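Segmenting Mesh Fabric and Finding the Zipper Pull in Wrist-Camera Images

Posted 3/22/20 by Femke Maes
Filed under: Perception, Tutorials

This tutorial covers the perception step for the zipper task in the Salteva stack. The output is a fabric mask, a 2D zipper line and a grasp point on the pull tab. It assumes you have the calibration node running and can already read frames from the wrist camera. Motion planning is handled in a separate tutorial by Huệ Lý.

Before you start

You need Salteva with the fabric module enabled, a calibrated camera, and a static mask for the fingers. If you skipped the finger mask, go back and make it. The fingers are in view all the time and their pads overlap the object in many frames, so the segmenter will treat them as part of the cloth boundary.

Step 1. Mask the fingers

Load the mask saved at calibration and dilate it by 10 pixels. Pixels under the mask are set to "unknown", which is a separate label from "background". Setting them to background puts a false notch in the fabric outline wherever a pad crosses it, and the contour fit in Step 3 will follow the notch.

If the opening between the fingers changes during the task, use the parametric mask and pass the encoder value with each frame. The static mask is valid for one opening only.

Step 2. Separate mesh from a light table

Color thresholding works badly when both the fabric and the surface are close to white. Use texture instead. The holes in net fabric repeat at a nearly constant spacing, and a bare table does not have that pattern.

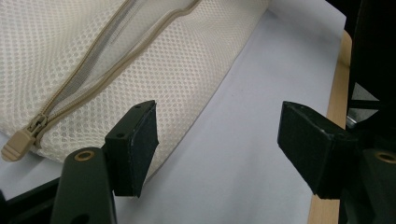 Off-white mesh bag on a white surface, tan zipper pull at left.

Run the band-pass filter on the gray channel, then compute local variance in a sliding window. Set the window to at least three hole spacings. Smaller windows give a mask full of gaps; larger ones push the boundary outward onto the table.

Set variance_min to 200 for 8-bit input. Raise it if wood grain at the table edge is being picked up. Chaltu Woldemariam's version of the filter rejects grain by checking for a response in two directions, and it is now the default. To get the old behavior, set directional_check to false.

Step 3. Fit the fabric contour

Take the largest connected component and fit a closed spline. Leave the spline free where it passes through "unknown" pixels. A soft shadow along the lower edge of the fabric is common under overhead light. It has low texture variance and should drop out in Step 2. If the contour still sits too low, check that the filter is reading the raw gray channel and not the contrast-stretched one.

Step 4. Trace the zipper

The zipper tape has no holes, so it shows up as a low-variance band inside or along the fabric mask. Extract the band, thin it to a center line, and fit a cubic. Do not fit a straight line. Zippers on soft bags curve, and the error is largest at the ends, where the pull usually is.

Where the tapes are parted, the band may split in two. Set merge_gap wide enough to join the halves, or the tracer will return only the longer one.

Step 5. Locate the pull

Search a small region at each end of the center line for a solid blob wider than the tape. The pull can be the same color as the tape, so score on shape first and color second. The grasp point is placed on the flat tab, away from the slider body.

Check the result against the image border. If the tab is within the border margin, the node returns PULL_NEAR_EDGE and no grasp point. Move the wrist toward that side and capture again. Overriding the check gives a tab orientation computed from a partial outline.

Testing

The Wondville set has 2,752 labeled frames, of which 1,705 include a visible pull. Run the evaluation script on both groups separately. Frames without a pull should return NO_PULL, and a single combined score hides false detections.

Report errors in the fabric module tracker and attach the raw frame along with the finger mask. Mebrat Worku maintains the evaluation script.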